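About Kirken Life Stories

By Nilmini Debnath
23/06/2023

Kirken Life Stories writes the lives of people who have died, and sometimes of people who are still very much with us, for their families. We do death notices for the newspaper, longer obituaries, the printed order of service, and small books which a family keeps in the house. We have been doing this work for 11 years, and up to this spring we have finished 578 texts of all sizes.

I began the company after my father's funeral. He had worked on ships, then in a ticket office, then he had a shop for bicycle parts, and in between he lived in four countries. The notice that we put in the newspaper had his name, two dates and the word "beloved". It was correct, but my cousins came to me after the service and asked if it was true about the ships. They had known him all their lives. I went home and wrote down what I knew, and then I telephoned his sister and wrote down what she knew, and these two accounts did not agree about almost anything between 1958 and 1963. To put them together took me the whole winter.

The first text I wrote for somebody else was for a neighbour, Mrs Pereyra, whose husband had been a land surveyor. She paid me with a dining chair. The second was for her brother-in-law. After this I rented a room above the bakery in Skukov Street and put a card in the window.

Today we are four persons. I do most of the interviews and I read every text before it leaves us. Two colleagues do the writing and the searching in the records, and one lays out the pages for print and scans the photographs that families bring. None of us came from this trade. Between us there is a former school librarian, a proofreader from a seed catalogue and a man who was twenty years in the land registry, which is a very good school for patience.

How a life is written

A short notice we can usually write in one day. The family fills in a sheet with names, places, dates, schools, work, marriages, children, and who has died before. We ask that two different relatives look at this sheet. People who are grieving make mistakes with dates, and the mistakes that hurt are the ones in the names of the grandchildren.

For a full obituary we like to have a conversation of one or two hours, in your kitchen or at our place or by telephone. You do not have to prepare anything. If you have a marriage certificate, a military paper, a work reference or old letters, please put them on the table, but if you have only your memory it is also enough to begin. I ask simple things. Where did they sleep as a child, and with how many others in the room? What was the first wage spent on? Who taught them to drive? From such questions a farm or a regiment or a first flat comes out by itself, and with it the years.

Our standard obituary has roughly 300 words. Many families ask for more, and they can have more, but I advise to read the short version first. For the small books there is no limit. The oldest person who has told us her own life was 94 when we started, and she corrected my commas. 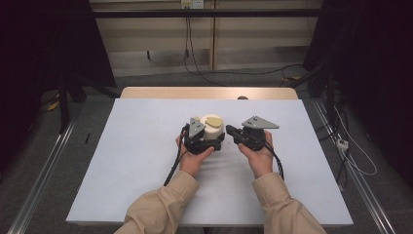

The light wooden table, with the white board laid on top.

When the family does not agree on something, we do not choose the winner. If one daughter says that the family moved in the autumn and the other says it was after Christmas, we look in the records, and if the records say nothing we write "that winter" and both can live with it. More difficult matters, such as a first marriage or a child who was brought up by others, we discuss with the person who ordered the text. We do not write anything that we know is false. We can leave a thing out if the family wishes so, and we will tell you honestly when we think that the empty place will be seen.

We check what can be checked. Names of villages change, and ships have sister ships, and a factory which everybody calls by one name was often registered under another. In the book for the Devmont family we needed five weeks only to learn which of two parishes the grandmother meant when she said "the lower church". I was glad that they let us have these five weeks.

Languages

We write in English. We can hold the conversation in English, Bengali, Sinhala or French, and for other languages we work together with interpreters whom we have known for some years. English is not my first language either. I mention this because some clients worry that their mother or father spoke in a "broken" way and that the text will either hide it or laugh at it. We keep a person's own expressions where they are good, and they are often very good. The final text is always read aloud once by a colleague who grew up with English. If a sentence is hard to say, it will be hard to say in the chapel also, so we change it.

What we do not do

We are not a funeral director and we do not take a commission from one. We do not write wills, and we do not search for missing heirs. We also do not draw big family trees for the wall. There are people who do this beautifully and we can give you a name. We do not publish anything on the internet unless you ask us to do it in writing.

Papers and photographs which you lend to us stay in a locked cupboard, each family in its own box, and they go back to you by hand or by registered post. Recordings of the conversations belong to you. We keep a copy for one year and then it is deleted, except when you ask us to keep it longer.

Prices

Prices depend on the length and on how much searching is needed, and you get them on paper before we start. A notice for the newspaper has a fixed price, without the charge of the newspaper itself, which you pay directly to them. For a book we take a part at the beginning and the rest when you have approved the pages. Changes after the first reading are included twice. Most families need only one time.

Visiting us

The office is open from Monday to Thursday, and on Fridays by appointment. It is on the first floor and there is unfortunately no lift, but we are happy to come to you. The bell has still the old name, Skukov Printing, please ring this one. The bakery closes its side door at three, after that use the door from the yard.

In September we start again with the free writing afternoons, for people who want to put down their own life or the life of a parent without ordering anything from us. Bring a pencil and one photograph. There is tea. Places are few, so a short telephone call before is helpful.

Contact: Kirken Life Stories, first floor, Skukov Street (above the bakery) | © 2023 Kirken Life Stories. All rights reserved. | Back to top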